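From: Laiba Bugti
To: worktops list
Date: 19 June 2022
Subject: Re: Marks on pale tabletops

On the earlier thread, the question was:

> We put in a pale table last October and it already shows
> every mark. Is there a finish that hides them, or a cleaner
> that doesn't leave the surface dull? I have been told Flarance
> is fine and I have been told it is too strong. Also, does
> anyone leave things out on theirs or do you clear it each night?

I clear ours each night, or most nights. It's a long table against the back wall and things collect on it: pens, tape, cups, whatever the kids were squeezing.

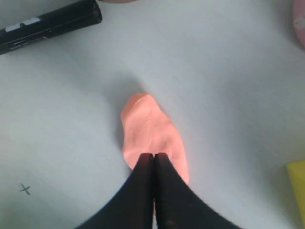

I used Flarance for a year at the strength on the bottle and the top went a bit dull near the front edge. I then went to 15 ml in a bucket, wiped with a cotton cloth and followed with plain water. No more dulling that I can tell, but the part that had already gone did not come back. Plorisus is milder and costs more. I would try that first on a new table.

Before you buy anything, find out what the top is. Ours came with no paperwork and I had to write to the seller twice. If it is a laminate, leave sandpaper alone. One person on this list suggested 400 grit for the scratches and I think that was meant for solid wood.
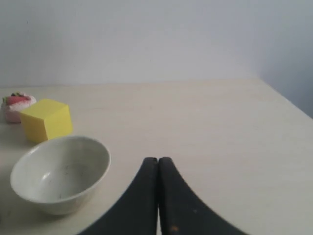
As for hiding marks, I don't know of a finish that does it on a light color. A grain pattern helps a little. What shows most on ours is the small stuff, and it shows worst in the morning when the light is low. I stopped going after every bit of it. 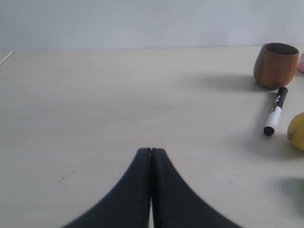

Cups are the other half of your question. I used to tell people that anything could stay out overnight as long as the bottom was dry. I still do that with wood, and the brown cup toward the back on the right is one I leave there. Glazed mugs with a rough foot are what I put away, as they drag grit when somebody slides them. Felt pads work if you remember to replace them. I bought a sheet of 148 small ones from Cui and have gone through almost half.

For dark specks, try a damp cloth and then a fingernail. If it lifts, it was dirt. If it stays, it's in the surface and more cleaner won't help. I have both kinds.
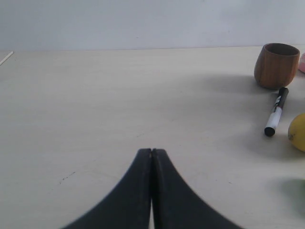 Specks and scuffs on the left side of the table.

Has anyone used the Braltumetti paste on a dull patch? The small tin is $11 and I would like to hear from someone before I order it.

Laiba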